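Reshaping a wide brim after it has been packed flat
Posted in Clothes care and mending
Asked by Filipa Tavares, Wednesday, January 29, 2025
2,978 views

I have a wide-brimmed sun hat, synthetic fabric, with rows of stitching all the way round the brim. It spent the winter folded in half at the bottom of a rucksack and the brim now has a wave in it. One side dips down over my left eye and the opposite side turns up at the back. The crown is fine, or fine enough.

So far I have tried leaving it under a pile of books for three days (no change), and wetting it at the kitchen tap and putting it on the radiator, which I think made the wave slightly worse. There is no care label left in it. I cut it out when I bought it because it itched. It is a Purkine hat, the walking sort, and I paid more for it than I would like to again.

I don't have a hat block or a steamer. I do have an ordinary steam iron, a large mixing bowl and a dinner plate that is a bit smaller than the brim. Is there a way to get it flat again, and can I wash it at the same time? The sweatband has a salt line on it and the whole thing smells of sun cream.

We go away in a few weeks, so if it can't be saved I would rather know now and start looking.

Ignacio Orellana
Marked as helpful by the person who asked

It can almost certainly be improved. A fold that has been in a synthetic brim for a few months doesn't always go completely, but you can get it to the point where you stop noticing it.

Take it off the radiator first. Direct heat on one side dries that side faster and the fabric sets in whatever position it happens to be in. The books didn't work because the hat was dry and cold. It needs to be damp all over, held in the right shape, and then left alone for longer than you think.

Wash it before you do anything to the shape. There's no point getting the brim right and then soaking it a week later.

Fill the sink or a washing-up bowl with lukewarm water. I go by 38 degrees if I have the thermometer out, otherwise just warm to the hand. Put in a small squirt of mild liquid soap. I use Fulik because it rinses out quickly, but any plain hand-wash liquid will do. Don't use fabric softener on anything you want to stay stiff.

Rub the sweatband with a soft toothbrush. Sun cream is greasy and needs a bit of soap put on it neat and left for ten minutes before you rub. The salt line will come out with water alone if you are patient. Press the rest of the hat up and down in the water and rinse it until the water is clear. Do not wring it. Roll it loosely in a towel and press with your hands. 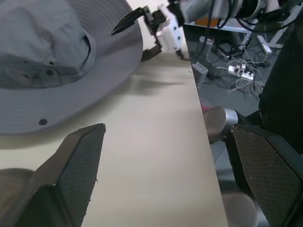 The drying is the part people rush. Put the hat down on a clean towel on a flat surface, pull the brim outwards a little at a time, working round and round, and keep going back to the place where the fold was. You want it pulled evenly. If you tug hard at one spot you will swap a wave for a point. Stuff the crown with a dry tea towel or upturn your mixing bowl under it if the bowl is about head sized. Don't use newspaper on a light colour, the ink comes off.

Leave it overnight in a room with some air moving. Turn the whole hat round by a quarter when you walk past, so the same side isn't always nearest the window.

If there is still a wave the next morning, go on to the iron. Medium heat, a damp cotton cloth between the iron and the hat, and press down and lift. Don't slide it. Sliding stretches the fabric between the rows of stitching and you get little puckers which are worse than the wave. Do a hand's width at a time and let each bit go cold under a heavy book before moving on. Test a hidden bit first. Some synthetics go shiny under an iron and that does not come back out.

Your dinner plate is no use for this. If it is smaller than the brim it will leave a ring.

Grernby

I disagree with the iron. I did mine that way and got a shiny patch the size of a thumb, through a cloth, on the setting the iron said was for synthetics. Kettle steam is gentler. Hold the brim well above the spout, keep your hands out of the way, ten seconds or so, then put it on the table and hold it down with your palms until it cools. Repeat until you get bored.

Agree with the rest. Also do not put it in the tumble dryer.

Ho

I ran the alterations side of a dry cleaner's for a long time and we saw a lot of these, mostly in November when people came back from half term somewhere warm. Both answers above are sound. I'd add a few things about how the hat is made, as it affects how much you can expect.
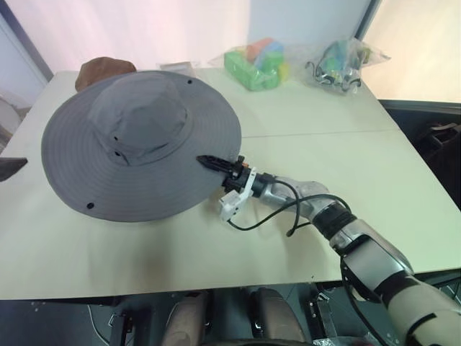

How well a brim recovers depends mainly on what is inside it. Cheap ones have a thin layer of paper-like stiffener and once that is creased it is broken, and no amount of steam will mend it. Better ones have a woven interlining, which will come back. Bend the brim gently near your ear. If it crackles, it's the papery kind. The rows of stitching that run in rings round a plain grey bucket hat like this one are there to hold the layers together, so check them before washing and mend any loose thread, or the layers will shift when wet. If there are eyelets in the side of the crown, dry round them with the corner of a towel, and the same for any metal in the brim. Water sits behind the metal and can leave a mark on pale fabric.

For weighting a damp brim I'd use bags of rice or dried beans over a tea towel. A 400 gram bag is about right, as many as you need to go round. They follow the curve and don't leave an edge as a book does.

For packing next time, put the hat in crown down with the brim lying flat against the case, fill the crown with socks, and lay clothes on top of the brim. It takes up very little room that way. Never fold it in half, even if the shop says it is packable. Packable generally means for an afternoon.

Filipa Tavares

Thank you all. No crackle, so I will wash it tonight and try the rice. Will leave the iron as a last resort.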